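Ollent Announces Hallgrímsson, a Cooperative Board Game of Arctic Salvage

CLINDMONT, 2018-12-06. Ollent today announced Hallgrímsson, a cooperative board game for one to four players. Each player controls one member of a salvage crew working the wreck of a supply ship held in sea ice. The game will ship to retail in November of next year. Pre-orders open today through the publisher's web store.

Hallgrímsson was designed by Teófilo Arboleda, with rules development by Kiprono Rashidi. It uses the Garkivetti action system, in which players commit cards face down in a shared row and resolve them from left to right. Cards may be swapped before resolution at a cost of one heat token per swap.

Game Structure

A session is divided into watches. During each watch the crew moves through the wreck, reveals deck tiles, and recovers cargo. At the end of a watch the ice track advances and one revealed tile is flooded. Cargo left on a flooded tile is removed from play. The crew wins by loading the cargo listed on the scenario sheet before the ice track reaches its final space.

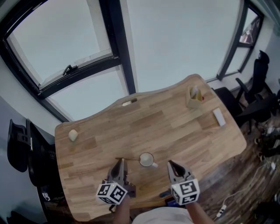 Components

The base game contains 30 scenario sheets, a double-sided map board, deck tiles, crew boards, and a deck of action cards. Cards are standard poker size and fit common sleeves. The box insert holds sleeved cards and has a separate well for heat tokens.

A numbered edition, limited to 600 copies, adds metal heat tokens and a cloth map. The rules and scenarios are identical in both editions.

"The action row went through the most revision," said Arboleda. "In the early drafts one experienced player could plan the whole watch for the table. Playing cards face down fixed most of that, and the swap cost handled the rest."

Rashidi said the development group logged 1,392 complete sessions before the rules were locked. Solo play uses the same rules, with the player running two crew members and drawing one action card at random each watch.
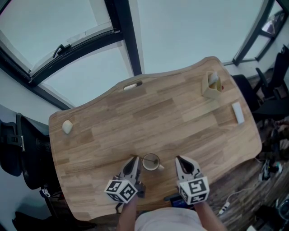

Can a campaign continue if one player is absent?
The absent player's crew board is set aside with its cargo and injuries unchanged, and the remaining crew uses the ice track setting for the lower player count. The board returns to play at the start of any later scenario.

Availability

Hallgrímsson will be sold through hobby retailers and the Ollent web store. Retailers may request demonstration copies from their regular distributor. The complete rulebook will be posted as a free download ahead of release.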